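4.2 Open-day demonstration

The bimanual cell was shown to outside visitors at the Tastgate open day on 2021-01-23. Unlike the sessions reported in Section 4.1, the demonstration was run under a fixed timetable and in front of people who were free to talk, lean on the barrier and ask for repeats. The controller and gripper settings were those of the Jadach configuration, with joint speed limits lowered for the public setting. Visitors were admitted in two groups, and the task was explained to each group before the arms were enabled.

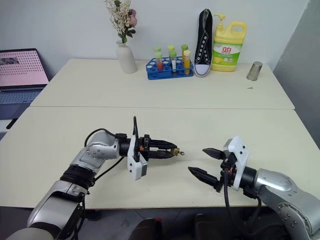

Kiều

Figure 6. Bimanual handling of a small brass-colored object during the open-day demonstration.

The task used both grippers over the front table. One gripper holds the object near the middle of the work surface while the other approaches with its fingers open. Small metal parts are a hard case for this hardware: the closed fingers hide most of the part from the head view, and the remaining visible area is often only the portion that extends past the fingertips. The planner therefore keeps the last pose estimate made before grasp closure and updates it from the arm kinematics alone. Errors in that estimate carry over directly to the second arm.

The objects along the wall were left in place for the whole demonstration. They include a rack of capped test tubes, a black canvas sneaker, a yellow soap bottle and a metal cup, and they serve as background clutter for the segmentation step — none of them is a target in this task.
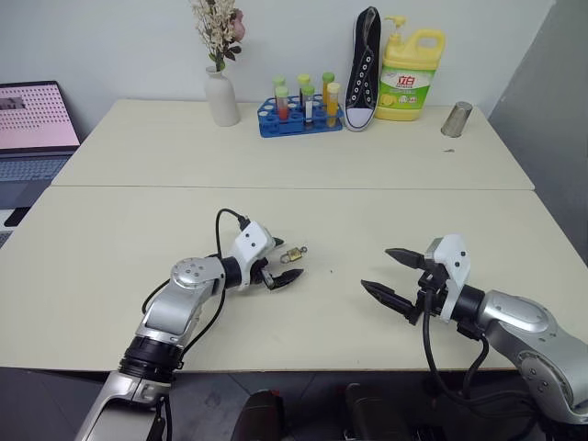
Logging was handled by Baler, which wrote joint states, gripper commands and head-view images to a single record per run. The open day yielded 405 records, of which 19 were excluded from the analysis after an operator stop. Stops were requested for visitor safety in every one of these cases, and we do not count them as task failures.

Two limits of the data should be noted. Lighting was not controlled, and the order of the runs followed visitor requests, so consecutive records are not independent. A longer series without visitors was collected in September and is treated separately in Section 4.3.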